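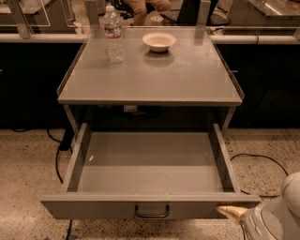 Week 6: Drawers, and why they win

Gadcombe Shared Workshop – evening course in home-built robotics
Handout for Monday, September 18, 2023

Bring this sheet with you. Last time there were 2 copies left by the break and one had solder on it.

What this session covers

So far your arms have picked things up and put them down in free air, where the world is forgiving and the only thing you can hit is your own table. Tonight the arm has to work on something with opinions. A drawer slides along one line and no other. Push along that line and it behaves like a drawer. Push a few degrees off it and it behaves like a wall, and your wrist motor will let you know by smell.

The exercise is closing, with opening held over until October. Opening needs a proper grasp on a thin handle, and most of the grippers in this class are not ready for that conversation.

Before you switch on

1. Check that the emergency stop works. Press it. Checking that it is plugged in does not count.
2. Clamp the arm's base. Every newton you put into the drawer comes back through the base, and an unclamped arm will shut the drawer by reversing itself across the room.
3. Walk the cable runs. Leave slack for the full reach of the arm and keep the loops out of the drawer's path.
4. Pull the drawer fully open by hand, then close it by hand, slowly. Feel where it sticks. You will want to remember that spot later when you are blaming the software.

Choosing a contact point

The textbook answer is the middle of the front panel, where the push goes straight down the runners and neither side gets ahead of the other. The middle is also where the handle lives, and a fingertip that skates off a curved handle is a nuisance to recover.

So people go for a corner. You can reach it from the side, the arm stays clear of the tabletop, and the camera keeps a decent view of the drawer. The price is yaw: the pushed side leads, the far side lags, and the tray wedges between its runners. Cheap runners have plenty of play and wedge with real enthusiasm.
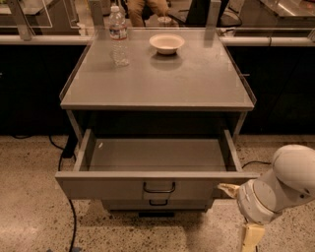
If you do start at a corner, start gently. Make contact, hold for a moment, then ramp the force up in small steps while you watch the far side of the front panel. If the near side moves and the far side doesn't, back off and shift the contact point toward the centre. Do not add force. Adding force is how the Durkura build acquired its second gripper finger, and then its third.

Keep the fingers together for pushing. A spread pair gives you two contact points that rarely touch at the same time, and your force reading will spend the evening arguing with itself.

Things on top

A bottle standing on the cabinet makes a very honest critic. It costs nothing, never needs calibrating, and wobbles at the end of travel when you come in too fast. Put the cap on first. We learned this on the old Clikov controller, which is now a doorstop.

Slow down well before the drawer meets its stop. The easy way is two speeds, one for most of the travel and a crawl for the last part. The Fragkou library has a blending function that does this more gracefully, once you have read its documentation, for which I would set aside a weekend.

Logging

Record commanded position, measured position and motor current at 60 samples a second. Faster is fine, but you are the one who has to look at the plots. Stop the log at 2,000 rows per attempt. If the drawer still isn't shut by then, more data will not help it.

Name your files with your bench and the attempt number. "final_final_works" was submitted by three separate benches last week and worked for none of them.

Homework

Plot motor current against drawer position for one clean close and one jam. Mark where the jam begins, and say how many samples earlier your code could have noticed. Half a page is plenty.

Read the section on friction and wedging in the course notes, starting at page 114. Skip the derivation if you must, but look at the diagrams.

Return the hex keys to the grey tin, including the small one.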